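Accrochage de sangle (manipulation bimanuelle)

L'accrochage de sangle est un défaut de préhension propre aux cellules à deux bras qui manipulent des bagages souples. Il survient lorsqu'une sangle s'engage entre les doigts d'un préhenseur et le tissu à saisir. Le contrôleur enregistre une prise valide, alors que l'effort passe par la sangle. Le terme s'est imposé après la campagne d'essais menée par Tirnora à Plastau, sur un banc où des outils à main sont rangés dans un sac à dos.

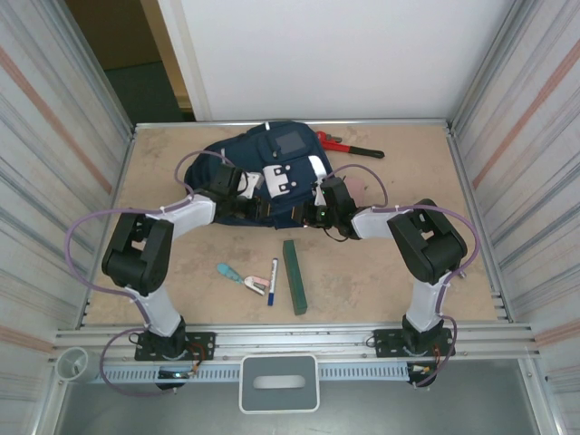
Mécanisme

Les deux préhenseurs tiennent le sac de part et d'autre. Si une sangle est prise d'un seul côté, l'écartement des bras la met en tension avant le tissu ; l'effort mesuré au poignet croît alors brusquement et le sac pivote. Sur 847 cycles dépouillés en janvier, l'arrêt de protection s'est déclenché 2 fois à la suite d'un tel pivotement. Un défaut voisin, dit de fermeture aveugle, concerne l'ouverture du sac – les deux préhenseurs y travaillent à faible distance l'un de l'autre, et un objet mince qui dépasse peut être pincé avec le bord. Les câbles externes, qui forment une boucle au-delà du coude, constituent un risque d'accrochage distinct, traité séparément. 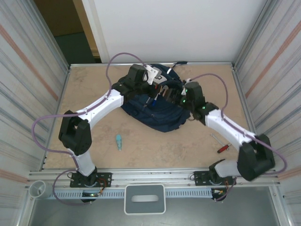

Prévention

La procédure Maruyama, publiée le 17 août 2021, impose une traction d'essai à vitesse réduite avant tout écartement. En cas d'écart entre les efforts des deux poignets, les préhenseurs s'ouvrent l'un après l'autre – jamais simultanément – et la prise est recommencée. La variante de Prirnatura ajoute une inspection des doigts tous les 725 cycles.

Voir aussi
Arrêt de protection
Objet déformable
Préhenseur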